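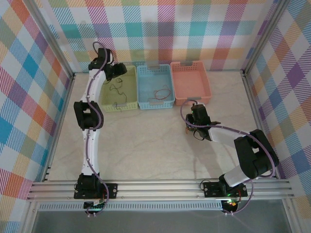 4.2 Loose wire and open baskets

The second part of the work looked at what happens to short lengths of wire between the time they come off a job and the time they are wanted again. We chose wire for this part after the visits to the Goodall and Grullow workshops in April. At both places the tools had fixed homes and were mostly in them, while the offcuts, jumper leads and spare cables were spread over whatever flat surface was nearest. At Goodall the staff called this material "the nest" and had given up trying to label it.

Wire is an awkward thing to put away. It has no flat side to rest on and no fixed shape, and a piece that has been coiled for a long time goes back to something like that coil when it is let go. Two pieces left side by side will often catch on each other at the ends, where stripped strands or a connector make a small hook. A person tidying a bench tends to pick up the whole tangle and drop it in the closest container, which clears the bench but leaves the sorting for later.

We used open plastic baskets with perforated sides, of the kind sold for kitchen drawers and bathroom shelves. Lidded boxes were tried first in the Custo trial (Section 3) and were not popular. The lids were left off within a few days at every bench, then stacked somewhere else and lost. An open basket gives up some protection from dust, but the contents can be checked without picking anything up, and the holes in the sides let a person see colour from a low angle. The holes do have one drawback – a thin lead can poke through and snag when the basket is lifted.

Colour was used to tell the baskets apart. The set had a yellow-green basket, a light blue one and a pink one, placed in a row along the back of the work surface. We didn't match the basket colour to the wire colour. Matching was suggested by several people at Grullow, but real benches hold far more wire colours than anyone would want baskets, and a rule that covers only part of the material soon stops being followed. The baskets stood for use instead: thin dark cable in the first, red cable in the second, and the third kept free for pieces not yet decided on. Clips on the basket rims gave each one a place where a tag could be held, although in the end few people wrote tags.

The surface was pale, with light grey marbling. On a dark bench, black wire is easily missed and short pieces stay behind after the rest has been cleared. On the pale surface the dark pieces stood out well and the orange and red ones even more so. White and clear-jacketed wire would be harder to find against it, and we left both out of the study.

Most of the time in a sorting session went to separating pieces. Putting them in the baskets was quick. In the nine sessions we timed, a median of 40 seconds passed between first contact with a tangle and the first piece coming free, and the longest wait was 90 seconds. Tangles of one colour were slower than mixed ones. With mixed colours it is possible to follow a single wire through the pile by eye and find where it is held, as with the orange wire in Figure 5.

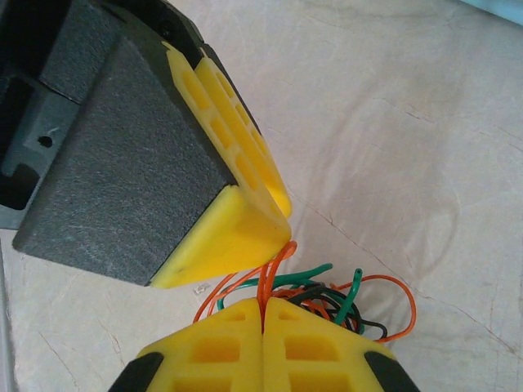

Figure 5. A narrow doubled loop of orange wire held above the work surface, with a loose tangle of orange, green and black wires behind it.

A doubled loop is a useful thing to take hold of. Pulling on one end of a wire draws any knot tighter, while lifting a loop opens the space around it and lets the other pieces drop or slide. It also carries a risk. If the loop is part of a larger coil, the rest of the coil comes up with it, and whatever is threaded through the coil comes up as well. Keith Fairclough, who ran the stores at Prukito before joining the project, described the usual advice there as "lift, look, then pull", and we found no reason to change it.

We noted three kinds of sorting error. The most common was a stray piece carried into the wrong basket by the piece it was caught on. Next came pieces left lying half over a rim, which later fell behind the row. The least common was a plain mistake about where a piece belonged. In 11 sessions at the two workshops we recorded only two errors of this last kind, both involving a dark wire with a coloured stripe.

How the wire lay in the basket mattered more to the users than we had expected. Cable dropped in loosely spread across the bottom and was just as tangled when it was next needed. A single loop laid near the front of a basket could be taken out again with no trouble. Coiling each piece before storage is the obvious answer, but it adds time, and at Goodall the habit lasted until the first busy week. A middle course, in which only pieces longer than the basket were looped and the rest were dropped in as they came, was still in use there when we last checked on September 1, 2024.

The effect of basket depth is taken up in Section 4.3.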